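Bench kitchen notebook, Bumavdale
Nov 15, 2018

Carrying on from the last entry, which stopped in the middle of a sentence about crumbs. I no longer know what the sentence was going to say. It probably wasn't flattering.

Plan for the session: settle where the cutting board lives, do the bread comparison again with the new loaf, look at the board after its second coat of Ceris oil, and make one pass at the back row so the spoon crock stops being the place where decisions go to wait. Rosario Valentini on bread, me on everything that isn't bread.

Counter first. The arrangement we drew up in September had the appliances down the left side, dry goods and mugs along the tile, board in the middle, tray to the right of the board. On paper it is a lovely arrangement. On the counter it has one weakness, and it's the cords. Everything with a plug is on the left, so everything with a cord is on the left, and the cords have formed a kind of society down there. The toaster oven's runs off along the side and makes a loop of its own. The stand mixer has another. The bundle at the front corner I have left alone for two entries now and am leaving alone for a third. TO DO: short cord wraps, the fabric kind. Chan has them, or had them, on the shelf by the drawer liners.

The board stays in the middle. I tried arguing for the right-hand side, closer to the tray, and lost to Rosario, who slices left to right and wants the tray where the slices end up. Fine. It does leave room to lay out slices on either side if we're careful about it, and we are sometimes careful about it.
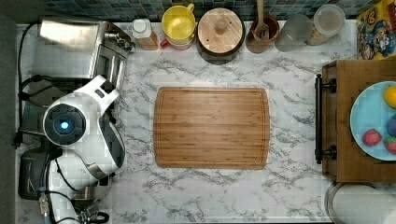 Board in the middle, dry goods along the tile.

Notes on the back row, left to right, because somebody always moves it and then denies the row ever had an order:

Small bottle, white cap. Stays at the end.
Yellow mug, keeping company with the red one. Stays, under protest (mine).
Brown canister with the wooden lid. Stays. The lid knob is the nicest thing in the kitchen to pick up, so the lid gets picked up a lot by people who don't want anything out of the canister.
Crock with the wooden spoon. Stays.
Clear jar. Could go to the cupboard. It has been about to go to the cupboard since September.
Clear canister, white lid. Contents beige. I'm not prepared to go further than that until somebody who filled it comes forward. Label it!
Cereal box. Rosario says it's there for the color. I say it's there for whoever stays past six.

The mugs: my preference is for mugs to be in the mug place. Rosario's view is that wherever two mugs have been for long enough is the mug place. I've written both views down in the interest of fairness, and mine first.

Now the board. It's bamboo, juice groove all the way around, and we gave it a light sanding with 180 paper before the first coat of oil went on. I'd wanted to go finer and we didn't have finer. First coat went on too thick, which was me. It sat in the groove like gravy and had to be chased out of the corners with a folded rag. Second coat was put on with a rag that had nearly nothing on it, then wiped, then wiped again, then left overnight standing on its long side against the mixer. That worked much better. Run a thumb along the grain and it's smooth; run a thumb across it and there is still a faint ridge near one corner, the same one as before, and I've decided to stop sanding at it. It's a cutting board. It's going to be attacked with knives.

Crumbs in the groove are another matter. A groove for juice turns out a very fine crumb collector, and the corners are the worst, where it curves and the cloth skips over. Best tool so far is a dry pastry brush, used along the groove and off the end onto a sheet of paper. Damp cloth makes paste. Blowing on it, which I mention only because I've seen it done, sends the crumbs to the back row, under the crock, where they will be found by a future generation.

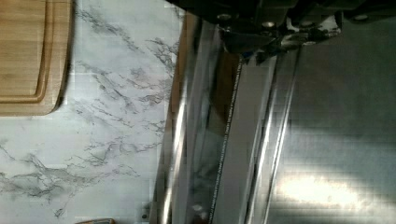 The counter itself behaves well under all this, with one complaint. Gray veining on white is perfect camouflage for pepper, ash from burned toast, dark crumb of any kind, and the end of a pencil. I have wiped at the same vein more than once in the firm belief that it was something I'd spilled. The way to tell is with a fingertip, flat, drawn toward you. If it moves it was lunch. We've started doing the final wipe with a hand instead of an eye and it catches far more, though it looks as if we're fond of the counter.

Also keep the strip of counter alongside the toaster clear, at least a hand's width. Things drift in there. A strip that narrow is never wide enough to be useful, and so everything useless goes into it.

Bread. The new loaf is the Clollora sandwich loaf, 600 g, sliced by us, which is already a source of error. Rosario cuts very even slices. Mine have a thick end and a thin end, like doorstops. For the comparison we used only Rosario's, and mine went to the people doing the eating, who had no complaints they cared to put in writing.

Method as before, dial on 4, first round from a cold toaster, then straight into a second round, then a third with a 60 second rest before it. Slices numbered on the crust with food pen so nobody can claim afterward that theirs was the pale one. Rosario wrote the numbers on the bottom crust. I'd have gone for the top. The bottom is better, it doesn't darken over the ink.

First round: pale, and paler at the top edge than the bottom.
Second round: a good deal darker on the same setting. Inside faces ahead of the outside faces.
Third round, after the rest: between the two, closer to the second. The rest helps less than I'd hoped. Try it longer next time.

My thick-and-thin slices, run afterward out of spite, came out white at one end and mahogany at the other. Rosario asked if I wanted that entered. It's entered.

The long slots are a pleasure for bread this shape, and a nuisance for short heels, which go down and stay down. We got the heel out with wooden tongs, toaster unplugged. Unplugged is underlined on the card by the outlet and I'm writing it again: UNPLUGGED. Metal utensils belong on the board and nowhere near the slots. 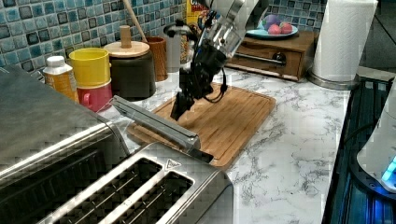
On where to put down hot toast, still no agreement. Straight onto the board and the underside goes limp, especially if two slices are stacked, which they always are. Standing the slices against each other like a tent works until someone walks by. A rack is the right answer and has been the right answer for well over a century, so we'll arrive at it shortly. If it sits on the board it needs to sit square, with both ends on the wood. Overhang and a full load of toast is an experiment I would like somebody else to run.

The board also creeps. Lean on one corner while slicing and it turns a little, and by the end of the loaf it's pointing at the toaster oven. A damp cloth underneath held it in place for most of the loaf but left the underside wet, and with fresh oil I'd sooner not. Rubber shelf liner, cut to a size smaller than the board so it doesn't show. Add to the Chan list.

Chan list, then:
cord wraps
rubber liner
finer sandpaper, for the ridge I've decided to stop sanding
labels, and a pen that writes on plastic

Left for next time: the crumb tray. Rosario emptied it before we started and reported the contents as "historic." I didn't look. It should come out after every session and get tapped over the bin, corners too, and the outside of the toaster wiped down with the grain of the metal once it's cool.

Clear jar is still on the counter. Rosario has the rest of the loaf.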